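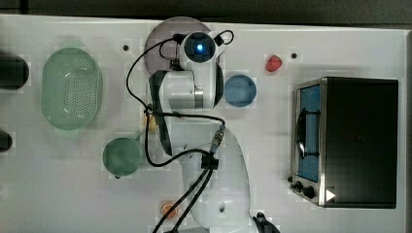
동아리방 테이블에 장난감 주방을 차려 놓은 모습. 오븐은 오른쪽 끝이 자리예요.

안녕하세요! 로봇 동아리 2년 차, 요리는 못하지만 로봇한테는 요리를 시켜 보고 싶은 사람입니다 ㅎㅎ 저희 팀이 학기 내내 붙잡고 있는 소품 세트 후기를 드디어 써 봐요. 제품 이름은 '플레르니브스카(Plernivska) 주방 소품 세트'고, 교내 로봇 팔 대회 '그렐라흐 컵' 준비하면서 2월에 샀어요. 대회 과제가 "주방 물건을 집어서 정해진 곳에 옮기기"라서 연습용 소품이 꼭 필요했거든요.

처음에는 다들 집에서 안 쓰는 그릇을 가져오자고 했는데, 모아 놓고 보니 죄다 크고 무거운 거예요. 국그릇 하나 옮기다가 팔이 중간에 멈춰 버리는 걸 보고 바로 검색에 들어갔죠. 그때 옆 팀 첼리나 차르네츠카 선배가 이 세트를 알려 줬어요. 선배네는 작년에 썼는데 바닥에 그렇게 떨어뜨려도 멀쩡했다고요. 그 말 듣고 그날 밤에 주문했습니다.

구성부터 말하면 접시, 작은 그릇, 채반, 손잡이 달린 냄비에 딸기랑 오렌지 조각 같은 음식 모형이 같이 와요. 토스터 오븐은 세트에 없어서 따로 구했고요. 색이 서로 다 다른 게 저는 제일 마음에 들었어요. 접시는 회색 도는 연보라, 그릇은 파랑, 채반은 연두, 냄비는 진초록! 저희는 팔 끝에 카메라 모듈을 달고 위에서 내려다보며 물체를 찾는데, 색이 이렇게 갈리니까 인식 코드 짜는 친구가 엄청 좋아했어요. 단, 채반이랑 냄비는 같은 초록 계열이라 저녁에 조명이 어두우면 가끔 헷갈리더라고요. 색 범위를 좁게 다시 잡아 주니까 나아졌습니다.

집기 난이도는 물건마다 차이가 커요. 딸기는 작아도 모양이 단순해서 신입 부원 첫 과제로 딱이에요. 오렌지 조각은... 하, 얘는 진짜 애증입니다. 바닥에 착 붙어 있어서 손끝을 어디로 넣어야 할지 감이 안 와요. 비톨트 피옹테크라고 저희 팀에서 제어를 맡은 친구가 오렌지 하나로 저녁 시간을 통째로 날린 적도 있어요. 결국 살짝 밀어서 각도를 만든 다음 집는 방식으로 바꿨는데, 대회 때도 그대로 가려고요.

채반은 구멍이 많아서 센서가 어지러워할까 봐 걱정했거든요. 근데 의외로 테두리만 잡으면 돼서 편했어요. 냄비는 손잡이가 짧은 편이라 방향을 꼭 맞춰 놓고 시작해야 해요. 손잡이가 팔 반대쪽을 보고 있으면 팔이 빙 돌아가느라 시간을 다 써요 ㅠㅠ 그릇은 제일 무난해서 따로 할 말이 없네요. 접시는 납작해서 들어 올리는 건 포기했고, 지금은 물건 내려놓는 목표 지점으로만 쓰고 있어요.

배치 팁도 하나 드릴게요. 소품을 팔 앞에 몰아 두지 말고 왼쪽 오른쪽으로 넓게 벌려 놓으세요. 처음에 좁게 놨다가 접시 하나 집으러 가면서 옆에 있는 걸 다 쓸고 지나갔어요. 케이블도 조심! 팔 밑동에서 나오는 굵은 선은 클립으로 꼭 잡아 두는 게 좋아요. 저희는 클립 없이 돌리다가 선이 딸기를 톡 쳐서 테이블 밑으로 굴려 보냈고, 그 딸기 찾느라 셋이서 바닥을 기어 다녔어요.

지금까지 기록한 연습 횟수가 544번인데 소품 상태는 꽤 괜찮습니다. 냄비 옆면에 잔기스가 좀 났고, 오렌지 가장자리가 조금 닳은 정도예요. 깨지거나 휜 건 없어요. 지도해 주시는 보르톨로티 선생님도 이 정도면 내년 후배들까지 물려주겠다고 하셨어요.

아쉬운 점도 써야겠죠? 우선 보관함이 없어요. 그냥 비닐봉지에 담겨 와서 지금은 신발 상자에 넣어 두고 쓰는데, 음식 모형이 자꾸 냄비 안으로 들어가서 매번 찾아요. 그리고 낱개로 추가 구매가 안 돼요. 딸기만 두 개 더 사고 싶었는데 문의해 보니 세트로만 판다고 하더라고요. 비슷한 걸로 프렘덴(Premden) 제품도 있다던데 그건 안 써 봐서 모르겠어요. 혹시 써 보신 분은 댓글로 알려 주세요!

별점은 다섯 개 만점에 네 개 줄게요. 물체 집기 과제 준비하는 동아리면 사도 후회 안 할 것 같고, 팔이 크고 힘센 팀이면 소품이 좀 작게 느껴질 수도 있어요. 다음 글에서는 오븐 문 여는 연습 얘기를 해 볼게요. 손잡이가 세로로 길게 휘어 있어서 어디를 잡을지로 아직 팀에서 의견이 갈리는 중입니다 ㅋㅋ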